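Snacks: Getting Them Off the Table and Into Something

Every kitchen I have lived in has had a snack drawer, and every snack drawer has ended the same way, with a layer of crumbs at the bottom and one bag of something lime-flavored that predates the lease. I gave up on drawers last August. What I use now is a plastic basket with holes in the sides, and I have become tiresome on the subject.

Start by emptying everything onto the table. All of it, including the stuff in your coat. You want to see what you own before you decide where it lives, and you may want to be alone when you see it.

Sort by how much air is in the bag. Big puffy bags go in first and stand up along the back wall of the basket like books. Long skinny bags go in front of them. Anything that comes in a strip of little packets gets folded along the seams and slid down the side, where it will stay put until someone wants exactly one and pulls out the whole strip. 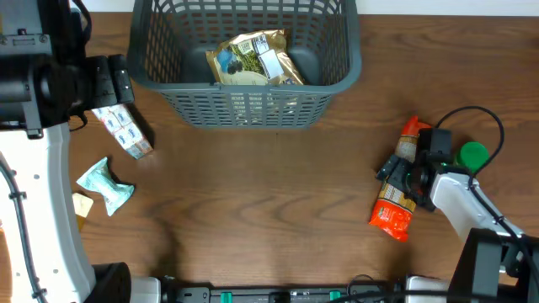 Gold bag in the basket, orange-and-red one next, small stuff still out on the wood.

Candy and other twisted little wrappers are the real trouble. They sink. If your basket has wide slots they also leave through the wall, one at a time, and turn up behind the toaster. Put them in a mug and put the mug in the basket. My neighbor Dorota Szewczyk uses an old sugar bowl and thinks the mug is common.

A few more things I have learned the slow way:

Pick a basket with a thick rim. Thin ones bite your fingers when you haul it off a high shelf.

Skip the lid. A lid is a flat surface, and within a week it will be holding mail.

Turn labels to the front if you live with people who ask where things are. They will still ask.

Opened bags get folded twice and clipped, then go in front of the closed ones. Clothespins work fine. I once bought a set of 121 clips on sale and can now find seven.

Wash the basket when you can feel it. Dish soap, an old toothbrush for the grid, upside down on the rack overnight. Do it on a Monday, when the weekend has emptied the thing for you.

When the basket is full, that's the end of snacks until something gets eaten. This rule has held up well in my house, apart from the second basket, which is on top of the fridge and belongs to me.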